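홈 | 공구 이야기 | 정리 팁 | 동아리 일지 | 방명록

동아리방 타공 선반, 이렇게 쓰니까 편하더라고요
11월 / 글쓴이 Angeliki Kontogiannis

지난번 케이블 정리 글에 댓글이 꽤 달려서 기분 좋게 이어서 써 봅니다. 저는 로봇 동아리 '도스타스콤(Dostascombe)'에서 공구랑 부품 담당을 맡고 있어요. 담당이라고 하면 거창한데, 나사 어디 갔냐는 질문을 제일 많이 받는 사람이라고 보시면 됩니다 ㅎㅎ

요즘 저희는 움네스(Umness) 대회 준비로 정신이 없어요. 올해 과제가 '생활 공간 정리'라서 로봇 팔이 선반 앞까지 가서 물건을 넣고 빼야 하거든요. 시뮬레이션으로 먼저 연습하고, 되는 동작만 실제 팔로 옮겨서 해 보는 식이에요. 그러다 보니 하루 종일 선반만 들여다보게 되고, 그러다 보니 우리 동아리방 선반이 얼마나 엉망인지도 눈에 들어오더라고요! 그래서 이번 글은 선반 이야기입니다.

먼저 타공 선반부터요. 구멍 뚫린 선반은 먼지가 덜 쌓여서 좋다고들 하는데, 써 보니 제일 큰 장점은 케이블 타이를 아무 데나 걸 수 있다는 점이었어요. 서보 모터 선이 늘어지는 자리에 타이 하나 끼워서 묶어 두면 끝이에요. 대신 작은 나사는 절대 그냥 올려두지 마세요. M2 나사는 구멍으로 쏙 빠집니다. 저는 다 먹은 요거트 통 뚜껑을 깔아 두는데 딱 좋아요. 가장자리 턱이 있어서 굴러떨어지지도 않고, 통째로 들어서 책상으로 가져가면 되고요.

칸마다 넣는 물건은 이렇게 나눴어요. 위 칸에는 가볍고 자주 쓰는 것(테이프, 네임펜, 줄자), 아래 칸에는 무거운 것(배터리 충전기, 바이스). 처음엔 종류별로 예쁘게 나눴다가 일주일 만에 포기했어요. 급할 때는 종류보다 손이 가는 높이가 먼저거든요. 라벨은 선반 앞 턱에 마스킹 테이프로 붙이는 걸 추천해요. 라벨 프린터도 써 봤는데, 칸을 바꿀 때마다 스티커 자국 닦는 게 더 일이더라고요. 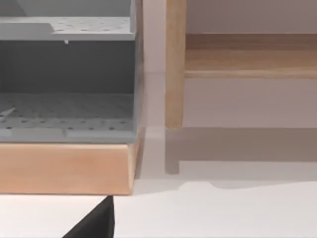

높이 얘기도 좀 할게요. 바닥에 바로 놓은 선반은 밑에 받침을 하나 대 주면 훨씬 낫습니다. 저희는 남는 각재를 사포로 다듬어서 깔았어요. 사포는 200방으로 마무리했고요, 더 고운 걸로 할까 하다가 어차피 바닥에 깔릴 거라 거기서 멈췄어요. 걸레질할 때 물이 선반에 안 닿으니까 마음이 편해요. 각재를 깔기 전에 바닥 수평은 꼭 보세요. 저는 귀찮아서 건너뛰었다가 결국 선반 내용물을 다 꺼내고 다시 했습니다... 두꺼운 종이를 접어서 한쪽 모서리에 끼우는 방법도 있긴 한데, 습기 먹으면 납작해져서 오래 못 가요.

선반과 옆 가구 사이에는 틈을 좀 남겨 두는 게 좋아요. 딱 붙여 놓으면 보기에는 깔끔한데 뭐 하나 떨어지면 꺼낼 방법이 없어요. 저희 팀 규칙은 '손바닥을 세워서 들어갈 만큼'이에요. 긴 집게가 있으면 더 좁아도 되지만, 그 집게는 꼭 필요할 때 없더라고요. 바닥이 반질반질한 방이면 가구 다리에 펠트 패드도 붙이세요. 밀 때 소리도 안 나고 긁힌 자국도 덜 남아요. 패드는 먼지를 잘 먹으니까 가끔 뒤집어서 테이프로 콕콕 찍어 주면 됩니다.

여기서부터는 로봇 하시는 분들을 위한 팁이에요. 시뮬레이션에서 그리퍼를 바닥 가까이 내릴 때는 받침이나 선반 앞 턱 쪽을 제일 먼저 확인하세요. 저희는 선반 안쪽 깊이만 신경 쓰다가 앞 턱에 손가락이 자꾸 걸려서 한참 헤맸어요. 해결은 별거 아니었고, 접근 경로 중간에 점을 하나 더 넣어서 살짝 들었다가 들어가게 했어요. 연습 기록을 보니 지금까지 돌린 게 1,010회인데, 그중 525회가 이 경로를 바꾸기 전이더라고요. 진작 바꿀걸!

기록은 공책에 쓰는 게 아직은 제일 편해요. 티데만(Tiedemann) 선배는 표 파일로 하자고 계속 그러는데, 손에 기름 묻은 채로 키보드 만지는 것보단 연필이 낫잖아요. 날마다 한 줄씩, 뭐가 걸렸고 뭘 바꿨는지만 적어요. 공책은 선반 위 칸 제일 왼쪽에 세워 두고 연필은 고무줄로 묶어 놨어요. 안 묶으면 하루 만에 없어집니다.

청소는 모임 끝나기 10분 전에 알람을 맞춰 두고 다 같이 해요. 구멍 사이 먼지는 안 쓰는 페인트 붓으로 쓸면 잘 나와요. 물티슈는 비추입니다, 구멍에 보풀이 끼어서 더 지저분해져요. 알루미늄 가루가 날린 날에는 붓질하기 전에 청소기부터 돌리시고요.

다음 글에서는 드루타르(Drutard) 팀 친구들한테 배운 배터리 보관법을 써 볼게요. 혹시 타공 선반에 꽂는 고리 중에 잘 안 빠지는 거 아시는 분 있으면 방명록에 꼭 좀 남겨 주세요. 저희 건 드라이버만 걸어도 툭툭 빠져요 ㅠㅠ

문의는 방명록으로 | © Dostascombe 로봇 동아리 | 맨 위로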